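Ticket 613
Project: Plerkdale
Component: Bunum preview render
Status: Open
Opened: 17 Aug 2010

Summary: Preview export stutters on every slow pan after the frame rate change.

Footage for the Plerkdale river film was shot at 24 frames per second. The edit timeline was set to 25 by mistake when the project was moved to the second workstation. Bunum does not warn about this on import. It repeats a frame once a second to fill the gap, and on a static shot you would never see it. On the long pan across the estuary it is obvious.

Steps tried so far:

Cleared the render cache and exported again. Same result.

Changed the timeline back to 24. Bunum accepted the change but the clips already on the timeline kept their old setting.

Exported clip 363 alone from a new project at 24. Plays clean on both machines, so the source file is good.

Copied the whole edit into the new project. The stutter came back with it.
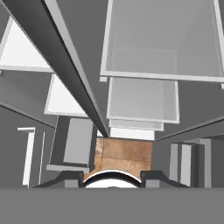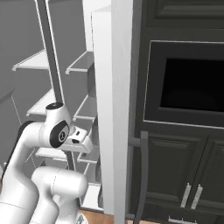
Comment from Ahuja: Pasting from the old timeline carries the clip settings along, which would explain the last result. Export an edit list from the old project, close it, and bring the list into the empty one at 24. Relink to the camera originals and leave the cache folder out of the search path. Check the sound afterward, as cuts may be off by a frame or two.

Update: Edit list exported and loaded. All but 4 clips relinked by themselves. The other ones had been renamed on the Brololano drive and had to be pointed to by hand. The estuary pan now plays without the repeat frames.

Sound is in sync for the first two reels. Reel three drifts late by the end of the boat sequence. The music there was cut to the 25 timeline and will have to be laid in again.

Remaining:
Relay music on reel three.
Redo the two dissolves that the edit list dropped.
Send a new preview to Ahuja before the old cache is deleted.

Leaving this open until reel three is checked.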